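Unit 4: Solid Wood and Seasonal Movement

Gidville Technical Institute
Foundations of Furniture Making, Course 216
Instructor of record: Annapurna Murthy

Purpose of this unit

Students who complete this unit should be able to explain why solid wood changes size, predict the direction in which a given piece will move, and choose a method of joining or fastening that allows for the movement. The material is assessed in the written paper and again in the bench project. Students are expected to have read the notes before the workshop session.

Water in wood

A living tree holds a great deal of water. Part of it sits free in the hollow of each cell, and part is held within the cell walls. When timber is sawn and dried, the free water leaves first, and the board loses weight but hardly changes in size. The point at which the cells are empty but the walls are still full is called the fiber saturation point. Below it, the walls begin to give up their water and the wood shrinks.

Drying does not bring the process to an end. Wood continues to exchange moisture with the air for as long as it exists. In a heated room in February the air is dry and a board will lose moisture; in a humid summer it will take moisture back. A finish slows this exchange and does not stop it.

Direction of movement

Movement is not equal in all directions. Along the grain it is so small that it may be ignored in ordinary furniture. Across the grain it must always be considered. It is greatest in the direction that follows the growth rings (tangential) and smaller in the direction that crosses them (radial). For this reason a flat-sawn board moves more across its width than a quarter-sawn board of the same species, and is more likely to cup.

Panels built up from narrow strips

A wide surface may be made from one wide board or from many narrow strips glued side by side. The second method is commonly called butcher block. The total movement across the panel is not removed by cutting the wood into strips, but the tendency to cup is shared among many small pieces and the surface is more likely to remain flat. Strips should be selected for ring direction first and for color second. Some variation in color is normal and is not treated as a fault in marking.
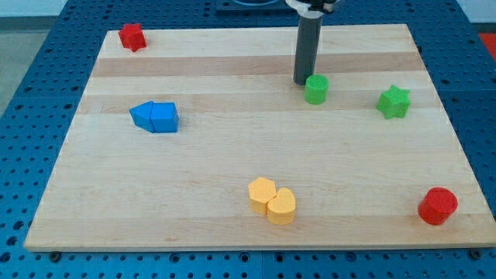
Fig. 3. Butcher-block board in a light maple color, with one darker band toward the back.

The glue joints in such a panel run with the grain, so that neighboring strips move together and the joints are under little strain. Difficulty arises when a second piece is fixed firmly across the grain. A panel 300 mm wide that is screwed tightly to a cross batten has no room to shrink, and will in time split or pull its fastenings loose. Slotted screw holes, wooden buttons and sliding dovetails are the accepted remedies. Breadboard ends should be glued at the center only.

Storage and preparation

Stock for the bench project must be kept in the workshop before it is cut to final size. Boards are to be stacked on stickers, with air on both faces. A board left flat on a solid surface dries from the upper face alone and may cup as a result. Panels awaiting assembly should be stood on edge or returned to the stack.

Written work

Students should submit a drawing of a small table top with its fastenings, marking the direction of the grain and the expected direction of movement. Drawings are to be handed to Colin Rudd in the workshop office before 4 p.m.

Related items
Unit 3: Reading Grain and Selecting Boards
Unit 5: Adhesives and Clamping
Workshop Rules and Bench Allocation
Guest Lecture Notes: Glenys Dobson on Frame and Panel Doors
Reading List for Course 216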